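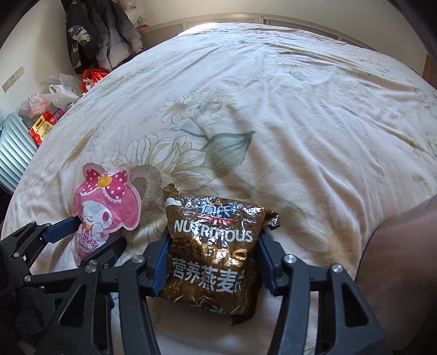

Oatmeal, My Melody and the sunflower duvet.

I pack snacks before I pack clothes. I have done it this way for years and I've only once arrived somewhere without enough socks, so I consider the system sound. Everything edible comes out of the kitchen and goes onto the bed, where I can look at it properly and argue with myself about what's coming along and what's staying home.

This trip is a long one – 2975 miles, most of it sitting down – and the place at the far end is the Zudberg guesthouse, which has good beds, thin curtains and a breakfast that stops being served right when I start being a person. So breakfast is on me. That means oats, and the oats are where I always begin.

I like the bagged kind with NUTRITIOUS across the front in big white letters, as if somebody's aunt had been put in charge of the label. Oats are forgiving. You can eat them out of a mug, out of a lid, out of a bowl you borrowed from the front desk and forgot to give back (sorry, Zudberg). Mine sit under a saucer for 15 minutes while I look for my other shoe. A spoonful of peanut butter if I have it, a pinch of salt either way, and I'm fine until well past noon.

Then comes the sweet stuff, and I have no discipline there at all. 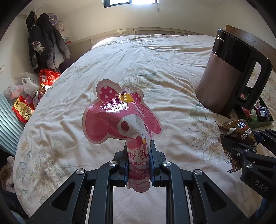 Fruit gummies are my favorite thing to eat on a train. They don't melt into a coat pocket, they don't leave crumbs down your front, and you can make one last for an entire tunnel. I will admit to buying candy for the packet. Give me long ears and a polka-dot bow and I'm reaching for my wallet before I've found out what flavor it is! I used to flatten the prettiest wrappers and keep them in a cookie tin, and by the time I moved apartments there were 200 of them in there. I kept the tin. I kept most of the wrappers too.

My usual source is Midik, a narrow little grocery two streets from me with a freezer that hums so loudly you have to raise your voice at the register. Half the shelves are Chinese and Japanese snacks and the rest is light bulbs. I go in for noodles and come out with a tote bag so full the handles dig into my arm. The more respectable supermarket, Lindqvist, is closer to home and has better parking, and I go there for bananas. 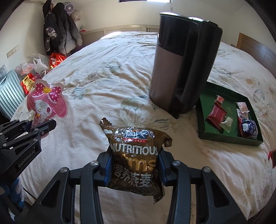 Thea Brockway
Contributing editor, Home & Away pages
12/06/2021

Now, hot water. People have opinions about bringing your own kettle on a trip, and I've heard all of them, mostly from people who later knocked on my door asking for tea. A kettle takes up a silly amount of room, so I treat it as a container. Tea bags go inside, then a couple of pairs of rolled tights, then the lid goes on and the whole business gets wedged upright in the corner of my suitcase. The suitcase is an old Gultex with one bad wheel, and it pulls to the left like a shopping cart.

Everything else gets sorted by when I'm going to want it. I do 2 piles. One is for the train and has to be quiet, tidy and not too smelly, out of respect for whoever ends up beside me. The other is for the room, and there are no rules for that one.

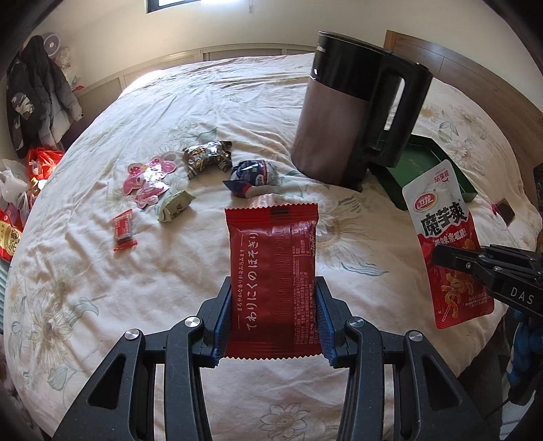 Konjac strips are strictly a room snack. They're slippery and spicy, and the first time I tried the 卫龙 ones I was wearing a white shirt, so that was the end of that shirt. I love them, though – the chew is somewhere between a noodle and a pickle, and a bag is gone before I've decided what to watch. Anything savory with Japanese on the front goes in the same pile, partly for the pleasure of sitting cross-legged with my phone translating the small print, badly.

Hard candies and little wrapped bites don't get a pile. They get stuffed into gaps, into shoes, into the side pocket with the chargers, and I find them again in odd moments. Last December I put on a raincoat I hadn't worn since spring and there was a mint in each pocket. A very good day.

A tray is worth squeezing in if you've got a flat one. Lay it at the bottom of the suitcase, clothes on top, and once you've arrived you have a table for the bed. Mine has carried oats, cards, a manicure and one entire roast chicken, and it still wipes clean with a damp washcloth.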